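Unano
19/05/2018

Spent the morning sorting out the kitchen drawers before the move to Plenberg, so this is a thread about wooden utensils and how to look after them. Long one, sorry.

Most of mine came from op shops. I don't own a dishwasher and I wouldn't put wood in one if I did. The heat opens up the grain and the glue goes in anything that's been joined. One cycle is enough to split a thin handle.

Wash by hand in warm water, a bit of detergent, rinse, stand them up to dry with the business end in the air. Don't leave them lying in the sink. A spoon that soaks overnight comes out furry and never really goes smooth again.

Furry ones can be saved sometimes. Let it dry for a couple of days, then 240 grit paper along the grain, wipe it down, wet it, let it dry and sand it again. The second sand is the one that matters.

Oil. I use food grade mineral oil from the chemist. Olive oil goes rancid and you will smell it in your porridge. Warm the bottle in a mug of hot water first, rub the oil in with an old hanky, leave it overnight and wipe off what's left.

I do the whole lot 2 times a year, usually in August and again after Christmas. If the wood looks pale and chalky it's due.

Smells: a paste of bicarb and water gets rid of most of them. Lemon and salt for onion. Curry stains don't come out and I've stopped trying.

Somebody asked about bamboo. It's a grass, it's hard, it's cheap. The laminated ones come apart along the layers once water gets in. I've thrown out three. The ones cut from a solid piece have been fine.

Best spoon I've got is a plain beech one from the market at Arain. Flat edge on one side so it gets into the corners of the saucepan. It cost me 8 dollars and I've used it nearly every day.

Worst was a fancy olive wood one from the homewares place in Maleck. Lovely colour, cracked through the bowl in its first winter. I still have it. Good for stirring paint.

Don't store them in a closed drawer if your kitchen's damp. Mine went mouldy at the back in the old flat. They live in a jar on the bench now and the trouble stopped.
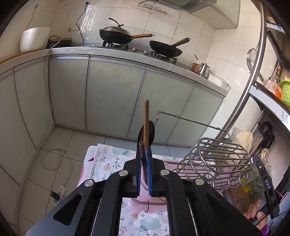
Long ones and a short one, over the good tablecloth.

If you see black spots, sand them right out or bin it. Same goes for any crack deep enough to catch a fingernail, because food gets down there and you can't scrub it.

Things I'm not packing: two spatulas with burnt edges, a honey dipper (never once used) and a salad fork with no matching spoon. They can go back to the op shop, apart from the spatulas, which are kindling.

A few people have asked about chopping boards. Same oil, same rules, but do both sides or they'll warp. I'll do a separate thread on those once I've found the box with the sandpaper in it.

Also yes, you can oil rolling pins. Take the handles off first if they come off.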